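Subject: Re: Left arm letting go during handover (long, sorry)
From: Huệ Kim
To: Clascombe small-arms list
Date: 11 June 2020

Hello everyone,

Thank you all so much for the kind replies, both on the list and off it. I've been meaning to write this up properly for days, and every time I sat down to do it the bench had something new to tell me. I'll quote the message that got me thinking in the right direction and then go through what I found, with apologies to those of you who only wanted the short answer. (The short answer is a tired connector plus a bad setting of mine. You may go back to your coffee!)

> Huệ, before you take the gripper apart again, can I ask
> what the left arm is doing at the moment it lets go? You
> said it drops things "during handover" but you didn't say
> whether the fingers open or whether the whole wrist goes
> limp. Those are very different faults. We had a wrist go
> limp on our Wevar cell in January and I spent two weekends
> blaming the finger pads. Also, are both arms on the same
> supply? And where does the cable bundle sit when the elbow
> is folded right back?
>
> I would also not put my hand in there with the power on
> until you know. Even a small arm comes down harder than
> you expect.

Well, I had been so sure it was the fingers that I had never looked at the wrist at all. I had changed the pads, changed them back, and cleaned everything in sight. So I took your advice, turned off the power, and started over from the beginning with a notebook.

For anyone who joined recently, ours is the two-arm cell we call Cavside. Both arms are bolted to the front rail and reach inward, and the job is a simple one: one arm picks up a small part, passes it to the other, and the other sets it down. We use it to try out handover routines before they go anywhere near the bigger Kelmendi line, and until this spring it was the best behaved thing in the building.
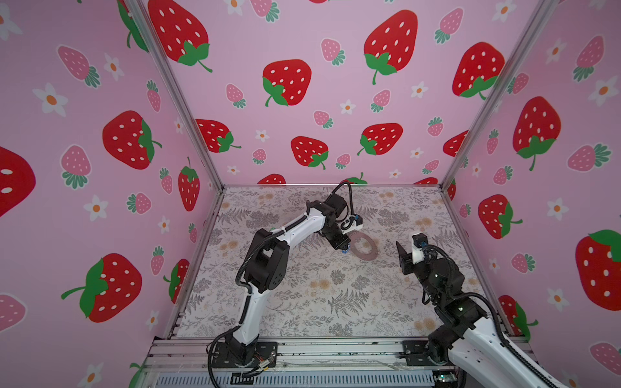
The fault only ever showed up on the left arm, and only when it was reaching toward the back. I'd run a whole morning of short moves near the rail without the slightest trouble and then, the minute I asked for a long reach, the wrist would sag and whatever was in the fingers went with it. What finally helped was to stop watching the gripper and watch the cables instead. On that arm the black corrugated ones loop along the outside and arch up over the wrist, and the wrist is at the far end of everything, so any tug along the way gets passed on to the last connector. With the power off I moved the joints by hand, very slowly, and when I folded the elbow and turned the wrist outward I could feel the bundle go tight. Just past that point the plug at the wrist shifted in its socket. It didn't come out, and it slid back as soon as I eased off, so it looked perfect every time I went to inspect it. I'm a little embarrassed at how many times I looked straight at that plug and called it fine.

So that was the first half. The second half is mine alone. When the wrist drops off the bus, the controller is supposed to stop both arms and hold them where they are. Back in January I had raised the communication timeout to 300 milliseconds to get rid of some nuisance stops, and I forgot to put it back. With that setting the short dropouts never counted as a fault. The left wrist went slack, came back, and tried to jump to wherever the plan said it ought to be by then, while the right arm carried on as if all was well. Twice the two grippers touched. Nothing broke, but I don't like to think about a hand being between them, and whoever wrote the last paragraph quoted above was quite right to say it.

I went back through the logs with this in mind and found 7 dropouts that had passed without a single warning on the screen. Every one of them was on the left arm with the elbow folded. It was all sitting there, if only I had thought to open the right file.

What I've changed so far, in the order I did it:

1. Gave the left bundle more slack at the elbow and tied it down just before the wrist, so that a pull lands on the tie and the plug is left alone. Please check that the wrist still turns all the way both ways afterward. My first try was too short and I had to cut it off and do it again.

2. Replaced the wrist connector with a latching one. The old one still clicked, but it didn't hold the way the spare did when I tugged on both.

3. Put the timeout back to its original value and wrote it on a piece of tape on the controller, where I can't miss it.

4. Went back to running with light parts only. For now that means keys on a ring with a plastic tag, and the flat metal rings. They're cheap, they don't roll, and if a wrist does sag the landing is a gentle one.
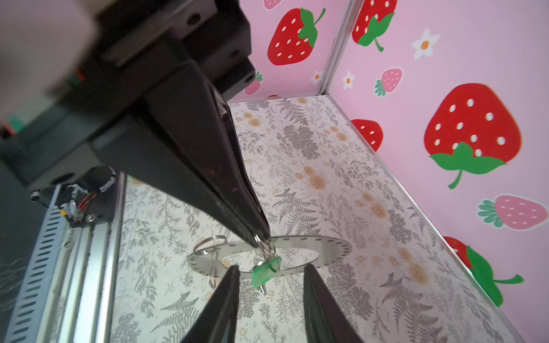 5. Made it a rule that nobody reaches in to pick up a dropped part until the power is off. I'd been careless about this with the little things, because a key on the floor is such a temptation.

Since then I've run the long reach on the left arm for 2 full days without a dropout. I would like a good deal more than that before I call it cured, and I'm going to leave the logging turned on through the end of the month.

To answer the other question in the quoted message, yes, both arms are on the same supply. I put a meter on it during a long reach and it held steady, so I've set that idea aside for the moment. If anyone thinks a meter is too slow to catch what I'd be looking for, please say so. I can borrow a scope from the Kelmendi side if I ask nicely.

I have two things I'd still love help with. Has anyone found a good way to have one arm stop when the other loses a joint, without the stop itself shaking the part loose? And does anyone have a source for softer corrugated sleeve? Ours has gone stiff, and I suspect it does as much pulling as the wires inside it.

Thank you again for being so patient with me.

Warmly,
Huệ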